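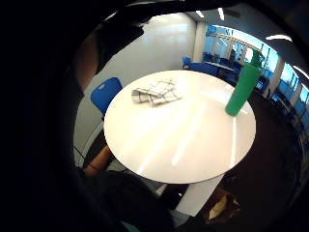

Wrist view, round table, newspaper and green cylinder.

Does glare on the table hurt a policy trained on hand-held gripper demos?
Posted April 4, 2022

I'm trying to reproduce the Litley result on tabletop pickup. We have 454 demos from the hand-held gripper, all with the fisheye lens. Training loss looks fine, but the policy reaches for the light streaks on the glossy top in 25 of 60 rollouts. The paper used a matte table and says nothing about reflections. Do I mask them, or collect again?
– Marisol Cuautle

Sjögren
Don't mask. We tried it and the mask ate the edges of white objects too. What helped was more variety in the light. Record the same task with the blinds up and down, and move the table between sessions so the streaks don't always run the same way. Also check your split. If train and validation frames come from the same demo, your loss tells you very little. Split by demo, or better, by session.
Your windows are bright as well, so look at whether auto exposure is on. Ours drifted whenever the wrist turned toward the glass – locking it fixed 2 failure types that we had blamed on the policy.

Oson
put a tablecloth on it

Reltumbridge
A cloth will get the number up, but then you're testing a different table than the one you care about. I'd report both. Agree with Sjögren on splitting by session.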